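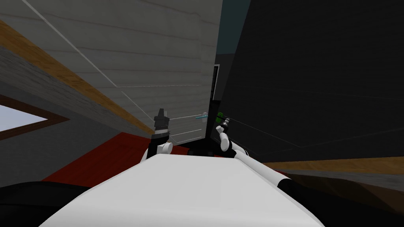 Tadeusz Gajewski asked, after reading my last update, whether we'd be better off leaving the simulated Pirkum alone and putting all the hours into the real one at Gandthorpe. Fair question, and I did think about it! My answer is still no, and I'll try to say why as I go along, but he's right that the simulator has eaten more of this quarter than I'd planned for.

So, where Skedach has got to as of Oct 3, 2023. The model of the robot is set up with both arms and both grippers, it loads into the house without complaints, and I can leave a batch running overnight and come in to a log I can read. That last bit took ages. The old log wrote every joint angle on every step (who wanted that? me, in the spring, apparently) and the disk kept filling up. Now it writes a summary and only keeps the full record for a run that stops early.

The arms were the bigger job. With the settings we inherited from Barbier, the wrists would creep after a move had finished, slowly enough that I'd blamed my own code for a fortnight. I went through the joint damping one joint at a time and put the values in a single file, with the old ones kept next to them so we can go back. After that I ran 358 resets from the same starting position and the wrists stayed put in all but four. Those four all had the right arm starting too near its limit, and I've moved the start position a bit to suit. 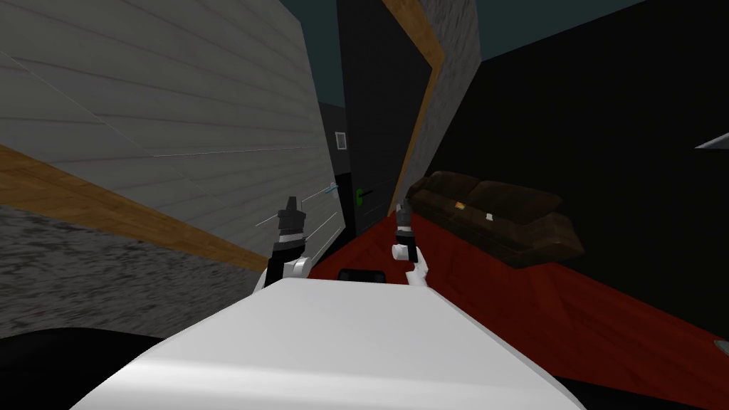
Pirkum in the simulated house, grippers up beyond the front of the body, with the red floor and the couch further back.

Then the grippers. The finger travel in the model didn't match the drawings, so a "fully open" command stopped short and the controller sat there pushing against nothing. I've corrected the travel and added a check at start-up: open, close, open again, compare with the expected positions, and refuse to start the batch if they don't agree. It's a bit fussy, but it has already caught me loading the wrong model file twice. 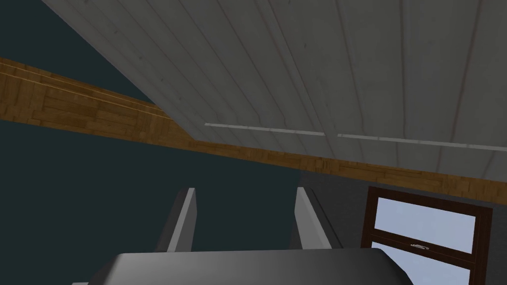

Gripper with both fingers open, window and sloped ceiling behind.

Money next. We've spent 4000 of the equipment line, nearly all of it on the second workstation, and I'd like to hold the rest back for spare finger pads on the real machine. More than 100 hours of my time went on the arms and grippers, which is over what I'd put down, and I've taken the difference out of the writing-up.

Still to do before December: contact settings for the fingertips, which I haven't touched yet, and a proper set of notes so that whoever looks after this next isn't guessing from my file names. I also want to run the same open and close check on the real grippers and set the numbers side by side. That's really my reply to Tadeusz, too. If the two sets agree, he gets his bench time with settings we've already tried out, and if they don't, I'd like to find that out with the arms moving slowly and me standing next to the stop button.

The settings file and the start-up check are both in the shared folder if you'd like a look.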